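Teaching the arm to clear a table: how I record my demos

I've had a few people ask how I get decent demonstrations out of the play kitchen setup, so I'm finally writing it all down. If you read my Malov post (the one where I spent a whole Monday stacking cups and then binned the lot) you'll know I learned most of this the slow way!

My first go at a tidy-up task had 414 episodes in it, and 400 of those began with everything in very nearly the same spot. The arm got brilliant at picking up a strawberry from one particular place and hopeless everywhere else. So now I start with the table.

Step 1: Scatter things properly

I use toy food and plastic dishes on a plain white top, and I shuffle them before each episode. Let some bits touch. A strawberry up against the rim of a plate is a much harder grab than one out in the open, and you want plenty of those. 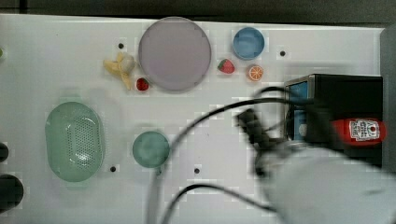 Toy food and dishes spread out on the white table, with the arm on the move.

Step 2: Drive it like you mean it

I steer by remote control for this one, with Cisside running on the laptop to log everything. Do a few dry runs first and don't save them. Your hands need to warm up, and mine are always jerky before my morning tea. Come in from above, slow down for the last little bit, close, wait a beat, then lift. That wait matters more than you'd think, because if you lift while the fingers are still closing you teach the arm to do the same.

Pick one order and stick to it. I do fruit into the bowl, then the banana onto the plate, and I leave the ketchup bottle alone until the Emilden gripper pads come, as it's a bit of a handful with the ones I've got.

Step 3: Keep your wobbles, bin your disasters

If you miss a grab and recover nicely, save it! The arm will miss too, and it needs to have seen what to do next. If you miss 3 times running, or send something skidding off the table, stop and throw that one away.

Step 4: Look from the side as well

Overhead views are lovely for working out where things are, but hopeless for judging height. A colander and a flat plate look much the same from straight above, so I check a lower angle before I settle on how far down to bring the fingers.

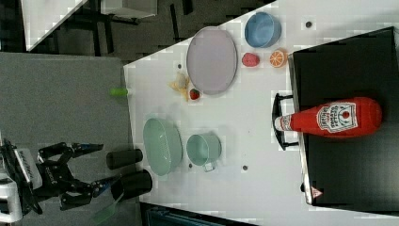

Can I guide the arm by hand if I haven't got a remote setup?
You can, and for short tasks it's often easier. Switch the motors to their loose mode, hold the arm near the wrist and keep your own hands out of the camera's view as much as possible.

Step 5: Watch it all back

I play everything at double speed in Bunting and delete as I go. It takes me 2 evenings for a full set, usually with the telly on. Name your folders sensibly before you start, and copy them somewhere safe before you delete anything.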